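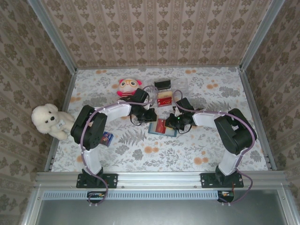
Two arms on the front rail, fern and flower mat, damask-pattern walls.

Cavarard Vokix Group Shelter, eight-person

Price: £200 including VAT
Availability: in stock
Delivery: free on UK orders over £40
Colour: orange with blue vents

Overview

The Vokix is an emergency group shelter for hill parties, leaders and rescue teams. It is a large coated nylon bag with no poles and no floor. The group stands in a circle, pulls it over their heads and sits down on the lower edge. Body heat does the rest. Inside a minute or two the air is noticeably warmer than outside, and people can talk, eat, change gloves, look at a map or treat somebody who is hurt without the wind taking everything out of their hands.

It is made for stops on open ground in winter and for waiting with a casualty. It also gets used a great deal for lunch.

The eight-person model is the middle size in the range. The four-person version suits pairs and families, and the twelve is sold mainly to centres and teams. All three are cut from the same cloth and have the same fittings.

Who it is for

Eight means eight adults sitting with their backs to the wall and their rucksacks underneath them. It is snug at that number. Six people will have space for a stove bag and their boots in the middle. If you need to lie a casualty down, count on four others inside, or three if they are tall.

Leaders working with full groups usually carry the eight themselves and give a four to someone near the back of the party, so that there is a shelter at each end of the line if the group gets stretched out or split.

Fabric and construction

The body is ripstop nylon with a polyurethane coating, rated to a hydrostatic head of 3,000 mm. Main seams are taped. The seat panel, which takes all the wear, is a heavier cloth of the same type, and it runs all the way round so it does not matter where anyone sits.

There are two vents, one at each end near the top. Each is a short tube of fabric with a drawcord and a wire stiffener in the rim. Pointed downwind and left half open they let stale air out with very little snow coming in. The vents cannot be fully closed. We get asked about this quite often, and it is deliberate.

Two windows of clear flexible plastic are sewn into opposite sides at seated eye level. They are small. They let in some light and let the leader keep an eye on the weather, and that's about all they do. In hard cold the plastic becomes stiff, so roll the shelter up with the windows on the outside of the roll and try not to crease them.

Reinforced sockets on the inside of the roof accept the tip of a walking pole or ski pole. Take the basket off first if it is a wide one, and use the handle end upwards if you have lost the rubber tip. One pole lifts the roof clear of people's heads. Two make it a good deal more comfortable and cut down the flapping.

Specification

Maker: Cavarard
Model: Vokix, eight-person
Capacity: 8 seated
Body fabric: coated ripstop nylon, 3,000 mm hydrostatic head
Seat panel: heavier coated nylon, full circuit
Vents: two, drawcord, non-closing
Windows: two, clear, flexible
Pole sockets: two, reinforced
Reflective strip: both long sides, 40 mm wide
Stuff sack: included, with clip loop and printed instructions
Repair kit: included (patch cloth, adhesive, needle and thread)

How to put it up

Choose your spot before you open the sack. A slight hollow or the lee of a boulder is worth walking a few minutes for. Keep off slopes that could slide and out from under anything that could, including cornices and loaded gullies, and don't stop in the run-out below them either. A shelter protects against wind and cold and does nothing at all about snow coming down a hillside.

Clip the loop on the stuff sack to your rucksack or harness. The shelter is attached to the sack inside by a short length of tape, so if a gust catches it you will still have it.

Get everyone into a tight circle, rucksacks on, backs to the outside. Pull the shelter out hand over hand and pass the edge round in both directions. When everybody has hold of it, lift it over together and pull down. Take rucksacks off inside, put them on the edge of the fabric and sit on them. Tuck any loose cloth under your legs.

Ice axes, crampons and skis stay outside, stuck well into the snow where they can be found again. Count the axes before you go in.

Practise it once in a park on a breezy day. A group that has never done it will take far longer than a group that has done it once, and the first go nearly always ends with somebody facing the wrong way.

Ventilation and stoves

Keep both vents open and clear of drifting snow. Check them every so often from the inside by pushing a hand up the tube. With a full shelter the air gets heavy quite fast, and people who are cold and tired won't necessarily mention it. If anyone complains of a headache or seems unusually sleepy, lift the edge and let air through at once.

Do not light a stove inside. The fabric will melt on contact with flame and the carbon monoxide risk is serious in any enclosed space. Take a flask.

Condensation is normal. It will run down the inside of the walls and collect in the fold under the seat panel. Keep the map in its case and spare down jackets in a dry bag until you are wearing them.

Carrying it

The stuff sack is cut on the generous side so the shelter can be pushed back in with gloves on. Start with the vents and feed the rest in after them. The tape attachment should be the last thing you see at the bottom of the sack. Carry it near the top of the rucksack, above the food and spare layers. If the person carrying it also carries the first aid kit, think about moving one of the two to somebody else.

Care

Dry it fully before storing. Hang it over a banister or a line indoors, inside out first, then the right way round. Mildew will damage the coating and the smell does not go away. Sponge mud off with cool water and a little plain soap. No washing machine, no tumble dryer, no iron.

Look over the seat panel and the seams each July or whenever you sort your winter kit. Hold the fabric up to a window and any pinholes will show. Small ones can be dealt with using the patch kit. If the seam tape is lifting over more than a hand's length, send the shelter in.

Repairs and spares

Our workshop repairs all Cavarard shelters, including older ones bought elsewhere. Lena Witkowska runs the bench and will give you a price before any work is started. Send the shelter clean and dry, with a note saying where the damage is. Items that arrive wet are hung up to dry and go to the back of the queue.

Replacement windows, vent cords, stuff sacks and extra patch cloth are available as spares. Windows need to be fitted in the workshop. Everything else can be done at home.

Goes with

Śliwiński sit mats, folding, sold singly or by the eight. Closed-cell foam, and a real improvement on sitting on a rucksack full of crampon spikes.

Volta head torch, with a dim red setting for use inside the shelter and a large switch that works with mitts on.

Vokix four-person shelter, same cloth, for the back of the party.

Orders for clubs, centres and teams

We offer a discount on five or more shelters of any size, mixed if you like. Group orders can be marked with a number or short name on both long sides, in black, at no extra charge. Marked shelters can't be returned unless faulty. Contact Fuad Belay in the trade office for a quote and say whether you need an invoice in advance.

Delivery and returns

Orders placed before noon go out the same working day. Anything ordered over the weekend is sent on Monday. Unused shelters can be returned in their original sack for a full refund, and trying one on the living room carpet does not count as use. Please don't test it on the hill and then change your mind.

Questions we are asked

Can I use it as a tent?
No. It has no floor, no poles of its own and no fixed shape, and it needs people inside to hold it down. For a planned night out take a tent or a bivvy bag each.

Will it stand up in a strong wind?
With people sitting on the edge, yes. The noise inside can be considerable. Put the narrow end into the wind if you have the choice.

Is the smaller one warmer?
For the same number of people, a little, as there is less air to heat. A half-empty eight can be gathered in at one end and the spare cloth sat on.

Does it float?
We haven't tried. The canoe centres that buy them keep them in a dry barrel.

Can dogs come in?
There is no reason why not. Watch the claws on the windows.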